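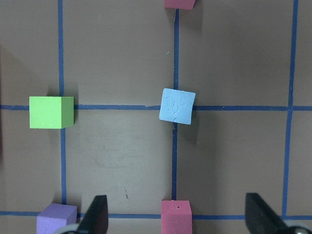

Block grid demonstrations: where we are up to

Home Projects Newsletter Archive Contact
Search this site Go

The Silelcombe bench has finished its first full set of demonstrations for the block task. The set holds 836 recorded episodes, all made by remote control with an operator driving a leader arm and the working arm copying it. Episodes run about 12 seconds each. Hendari will train on them through August, and Dudlow will get the same files for comparison.

The task is simple to state. Foam cubes are put down on a brown tabletop marked out with blue tape, the operator is given a colour and a target, and the arm picks up that cube and sets it down at the target. Targets are either a tape crossing or the middle of a cell. Crossings have been the harder of the two. Once a cube is over the crossing it hides the lines beneath it, so the wrist camera loses the mark at the moment the operator most wants it. Operators learn to line up on the lengths of tape that still show on each side of the cube.

The tape was laid by hand and has been left as it is. The lines lean a little and the cells are not all the same size. We did consider a printed mat, and Boonyarit used one for its earlier trials, but a policy trained on that mat did poorly when the mat was turned or swapped. A hand-taped grid gives some variation for free. Anyone re-taping a bench should keep to a matte blue and avoid glossy tape, which throws glare into the wrist view under the ceiling lights.

Changes to the recording procedure

Start every episode with the fingers open. A number of early episodes began with the gripper half closed, and the trained arm copied this by hesitating above the cube. Those episodes have been removed.

Approach square to the faces of the cube. If the cube is sitting at an angle to the grid, turn the wrist to match the cube and correct the angle after the lift. Do not nudge it straight with a fingertip first. Nudging works well enough for a person but the arm has learned it as a habit and now pushes cubes that need no pushing.

Leave neighbouring cubes where they are. If one gets knocked, stop and discard the episode. Repairing the layout halfway through produces a recording that is no use for either task.

Release at table height. Foam will bounce off line from even a small drop.

Colours

The two pink-red cubes stay in the set. Instructions that name that colour must also give a position, such as "the pink one nearest the gripper", and the text label has to be typed before recording starts. Labels added afterwards were wrong often enough that we no longer accept them.

Next

Each operator is asked for another 100 episodes with crossing targets only. The held-out test uses 16 fixed layouts, which are kept off the shared drive so that they do not end up in training by accident. Bench bookings are on the usual sheet.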